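Grondstead Listening Club - notes from the committee meeting, 8 Nov 2021

Present: Upendo Temba (chair), Branislav Lukáč, Bríd Ní Chonaill, Alžběta Michalík and me, Corey Trevaskis, scribbling as usual. Started late, my fault, I had the key.

Last minutes
Agreed, once I'd fixed the spelling of Branislav's surname. Sorry again!

The Drornik night
Most of the evening went on this. Drornik have said yes to playing in March, which is brilliant news, and they want to do the whole of Fleltunine from start to finish with no break. Upendo is all for it. Bríd thinks an interval would help the bar and I'm with her, but it's the band's record and they're quite firm that side two should run straight out of side one. Vote was 3 to 2 for no interval. Bar to open early instead.

Branislav has measured up and we can seat 201 with the side benches in. He'd like the benches out and people standing at the back. I said my knees had a view on that. Left for next time.

Alžběta has heard the new mixes and says the slow synth piece near the end is the best thing they've done - a very long fade, hardly any drums, and then that choir comes in. She played us a bit off her phone, which didn't do it any favours, but you could tell.

Sound
The chapel dates from 1817 and echoes like it. Tóth will lend us their smaller speakers and the heavy curtains, and want everything back the next morning. Branislav to collect. Bríd asked if we could have the subs as well and the answer was no, the windows rattled all through the last one.

Tickets
Staying at £5 for members. We went round and round on the guest price and got nowhere, so Upendo will ask Drornik what they're happy with and email us.

Record swap
Went well, I thought, though the table of twelve-inches was a muddle by the end and there's a box of unclaimed singles in my hall. Please come and get them. Alžběta offered to sort the next lot by label - I'd sooner have them by artist, but she's doing the work so she gets to choose.

Any other business
Bríd wants a newsletter column on home-made ambient tapes and will write the first one herself.
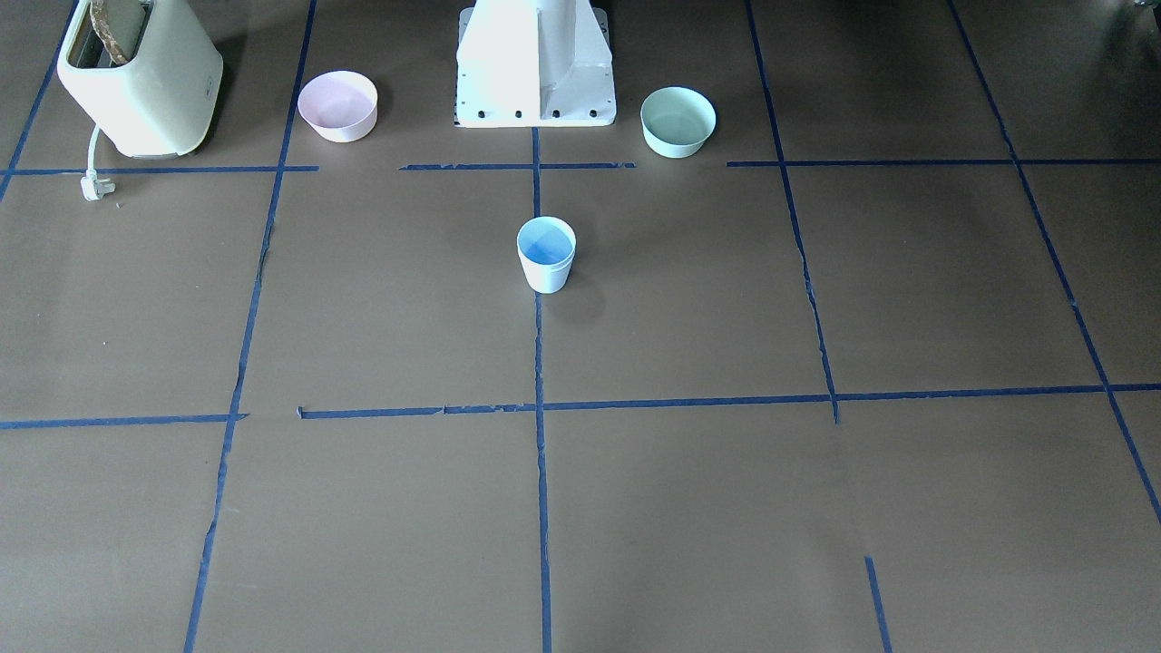

Upendo then asked if we could start half an hour earlier next time and we all said yes, me included, so I'd better turn up with the key. Branislav is bringing the seating plan and I'm to chase the poster.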